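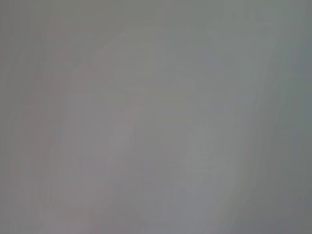

Do artists need to pay for a pricing calculator? For most painters I know, a pencil and the back of an envelope will do the same job, and I say that after paying for one through the better part of a winter.

The one I used is called Tritus. You type in the width and height of a piece, your hourly rate, what you spent on materials and the cut your gallery takes, and it gives you a price. It costs $14 a month. There is a free version, but it stops at 8 works, and I had more than that leaning against the wall before I signed up.

I wanted it to work. Pricing is the part of selling paintings I like least, and the sales page promised to take the guessing out. So I gave it a fair try. I put in 22 pieces, mostly small oils on panel with a few larger canvases from the river series, and compared what it told me with what I had been charging.

The small ones came out too high. An eight by ten that I sell for $180, and sell fairly steadily, was supposed to be $310. The reason was easy to find: I'd been truthful about my hours. Small paintings take me nearly as long as medium ones, sometimes longer, because I fuss. The software thinks a buyer should pay for my fussing. Buyers have never agreed with it.

The large ones came out low, or low for me anyway. I do those fast, and fast means cheap as far as Tritus is concerned. You can fix this by switching to price per square inch, and then the big canvases look right and the little ones drop to something like the cost of the frame. Or you can set a "blend" between the two methods with a slider. I moved the slider around for most of an evening until the prices matched the ones I already had. At that point I had to ask what I was paying for.

There's also a "market position" score out of 100. Mine was 61. I wrote to support to ask what went into it and got a polite reply about several weighted factors. I asked which factors. I'm still waiting on that one. When I changed the title of a painting, with nothing else touched, the score went up by two, and I stopped looking at it after that.

To be fair, the label printing is good. It puts title, size, medium and price on a clean card and the margins come out right the first time, which I can't say for the template I'd been fighting with for years. The gallery commission field is handy too. You change one number and every price shows what you would take home. I used that when a co-op space in town raised its cut in February, and it saved me some arithmetic. A spreadsheet would have done the same with one formula, and I have since made that spreadsheet.

A couple of readers have asked if I looked at Relance, which does something similar and adds reminders for following up with past buyers. I had the trial for a short while. The reminders are fine, if you like being reminded. Its pricing page is square inches only and wouldn't let me leave out the frame, so I didn't get far with it.

What I do now is dull. I keep a list of sizes with one price next to each, and everything that size costs that much, no matter how long I sulked over it. Once a year I look at what sold and what came home again and change a line or two. The list is taped inside the cupboard where I keep the varnish.

I canceled Tritus last month - it took three screens and a survey. The labels I printed should last until summer. If somebody makes a program that does only the labels, for a one-time price, I'd probably buy it.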